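How a Cabinet Helps a Room Stay Tidy

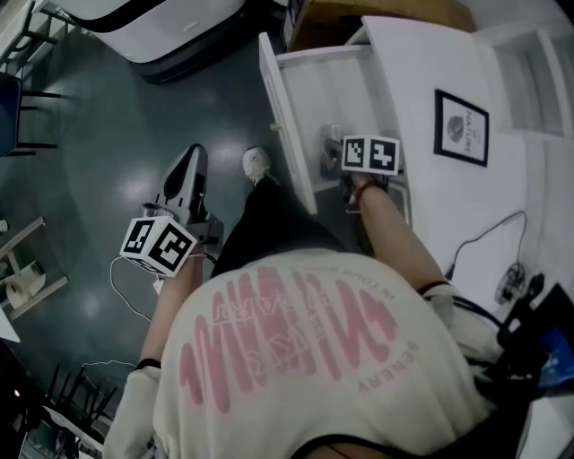
Jevdale Children's Library — Home and Everyday Things Club

Last updated: March

Do you have a cabinet in your home? Maybe you have one in the kitchen, one in the bathroom and one more in the room where you sleep. A cabinet is a piece of furniture with shelves inside and a door in front. The cabinet in our picture is white, and its door is open. Inside, the walls are white too, and a small dark thing is sitting on the shelf. On top of the cabinet there is a wooden box.

In this page we will learn why people use cabinets, how the door works, and how you can put a low cabinet in order by yourself.

Why does a cabinet have a door?

A shelf without a door is called an open shelf. You can see everything on it, and you can take a thing quickly. But dust can also come quickly! Dust is made of very small pieces: threads from clothes, dirt from shoes, even little bits of our skin. It moves in the air and then it falls down slowly on everything. A closed door keeps most of the dust outside.

The door also hides things. If you have many toys of different colors and sizes, an open shelf can look messy even when you have put every toy in its place. Close a door in front of them and the room looks calm again.

Many rooms have both kinds. Look to the right in the picture and you will find white shelves that are open. Open shelves are good for things you like to look at or use every day. A cabinet is good for the other things.

How does the door turn?

Most cabinet doors turn on hinges. A hinge is a small metal part which joins two things together but lets one of them move. One half is fixed to the cabinet and the other half is fixed to the door. You can make a hinge with a piece of thick paper. Fold it in the middle, hold one side on the table, and move the other side up and down. The fold is your hinge.

Now try one more experiment. Ask an adult to choose a door for you. Push it gently with one finger near the handle. Then push it with one finger close to the hinge. Which place is harder? Close to the hinge you must push much more strongly. This is why the handle is usually put far from the hinge.

Low shelves and high shelves

What should go at the bottom of a cabinet? Heavy things! When heavy things are low, the cabinet stands more safely, and they cannot fall on your head. Light things can go higher. Please never climb on a shelf or hang on an open door, because a cabinet can fall over. In many homes, tall furniture is fixed to the wall for this reason.

A low shelf is also easy for children to reach. But it can be a little dark at the back, so small things like to hide there. Adults have to bend down or sit on the floor to look inside. You are already the right size.

Let's put a cabinet in order

Ask first which cabinet you may tidy. Some cabinets have cleaning liquids or medicine in them, and those are only for adults.

1. Open the door wide, and be careful with your fingers on the hinge side.
2. Take everything out and put it on the floor or on a table.
3. Wipe the shelf with a cloth that is a little wet. Then wipe it again with a dry one.
4. Make groups. Put pencils with pencils, cars with cars, and puzzles with puzzles.
5. Put the groups back. The heavy ones go down and the light ones go up.
6. Close the door slowly.

Do you have many very small things? Put them together in a box. A box with no lid works well inside a cabinet — you can see what is in it without opening anything. A box on top of the cabinet is better with a lid, and now you know why. (Think about the dust.)

Sabina Weerakoon from our club has a good idea for families. She draws a little picture of each group and sticks it on the inside of the door. When you open the door, the picture shows you where the thing lives. Even a small brother or sister who cannot read yet can help.

New words

Cabinet: furniture with shelves inside and a door.
Hinge: the part that lets a door turn.
Dust: very small dry pieces that fall on things.
Compartment: one space in a piece of furniture, with its own walls.

Something to do at home

Draw your favorite cabinet with its door open. Show what is on each shelf, and color the heaviest thing red. You can bring your drawing to the club and we will put it on our wall.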